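Whitlock Orchard Skills Program
Interim report to the Ulell Fund
Prepared by Tamsin Pettigrew, program manager
April 17, 2025

Period covered

This report covers the first half of the grant. The second half runs to the end of October, and a final report with full accounts will follow.

Pruning courses

The winter pruning courses are finished. We planned for 12 sessions and held all of them, though two had to be moved because of ice on the access road at Nenda. Baltasar Benítez led the sessions on old standard trees and Emese Katona took the ones on young bush trees. Attendance was steady until the last two weeks, when it dropped off. We think the sessions ran too close to lambing for people with stock, and next winter we will finish earlier.

Grafting

Scion wood was cut from the old trees at Catora and stored in damp sawdust until bench grafting began. In total 228 grafts were made. It is too early to give a take rate. Some 30 were redone after the tape slipped, and we have changed to a wider tape from a different supplier. Labels are now written in pencil on aluminum tags - the marker pen faded on last year's plastic ones and we lost track of a whole row.

Identifying varieties

This part of the work is behind schedule. Fitzgerald Mercado has gone through the parish and estate planting lists and matched most of the rows at Catora, but the trees along the north wall do not agree with any list we have. Leaf samples will be sent for DNA testing in early summer. The lab's price has gone up from the figure in our application, and we expect to cover the difference out of the travel line.
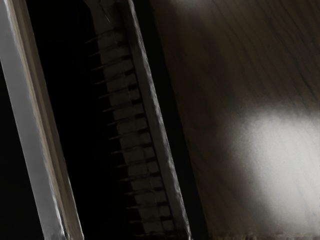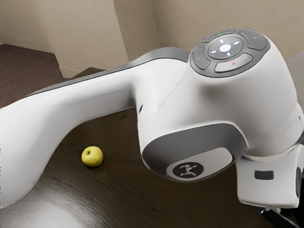
Upper: light gray surface with a tan-brown edge. Lower: a yellow-green apple on a dark brown wooden table.

Storage and equipment

The apple store at Whitlock has new vents and a repaired door. Uyên Lò checked humidity weekly through the winter and kept a log, which is available on request. Late keepers held up well, but the early dessert apples should have gone out sooner. We still need a second set of picking ladders before harvest.

Budget

Spending is slightly under plan. The main underspend is on rootstocks, where we shared a bulk order with a neighboring nursery. We ask permission to move 2 percent of the grant from materials to testing. A revised budget sheet is attached.

Next steps

- Check grafts and line out the ones that have taken
- Send leaf samples from the north wall
- Fix dates for the summer pruning days
- Buy ladders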